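Speaker notes — "The drinks corner", Clanstead shared workspace evening, Sep 20, 2021

Slot is after the break, so they'll all be holding cups. Good. Ask who made their own drink tonight and who waited for somebody else to do it!

Start with the confession. When I moved into Clanstead I thought the hot drinks were the least important thing in the building. I had views about desks, I had views about chairs, I wrote a whole page about lamps (nobody has read it, offer copies). And then in January I kept a diary of where people stood when they were having a proper conversation, and it was by the kettle. Nearly every time. So this talk is about the drinks corner, and mostly about tables.

First point, the table itself. I love a butcher-block top. It's warm to look at, it takes a knock, and you can oil it on a quiet afternoon and feel you've achieved something. Ours at Cheung cost more than I'd planned, and Povilas Urbonaitė still brings that up, but I'd buy it again tomorrow.

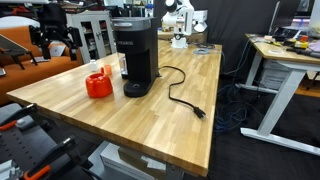
Second point is the flex, and I'll go on about this a bit. People choose a coffee maker by its lid and its buttons and never think about the lead. Work out where the socket is BEFORE you decide where the machine lives. If the lead has to cross the bit of table where people put their mugs, somebody will hook it with a sleeve sooner or later. I did, at Flokance, with a full cup, in front of the landlord. (Pause here, it usually gets a laugh.)

What I tell people now is machine towards the back, lead behind it, cups in front. You want to be able to put a mug down without looking. Leave more clear wood than you think you need, as much as your forearm if you can spare it.

Third point — colour. I'm a bit evangelical about this one. Most coffee makers are black, and a black thing on its own on a pale table looks like office equipment. Put something orange or red next to it and it looks like somebody's home. One bright pot and one little cup will do it, you don't need a matching set of 10. Mention the Drodent jug sale if it's still on, and check before I say so.

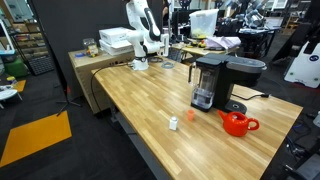
Water next. A see-through tank is worth having, you can tell from the doorway if it wants filling. Whoever finds it low fills it, that's the only rule we have at Cheung and it mostly holds. We tried a rota for 3 weeks and everybody hated it, me included.

Then the small bottles. Every drinks table collects them: syrup, sweetener, something from a hotel. Go through them once a month and be ruthless. If it hasn't got a lid that shuts, out it goes.

If there's time, do the bit about a sofa near the table. People sit down for longer with a drink than they mean to, and I think that's lovely, though not everyone who pays the rent agrees.

Questions. Someone will ask about pods against ground coffee. Say I drink tea, and pass that one to Povilas.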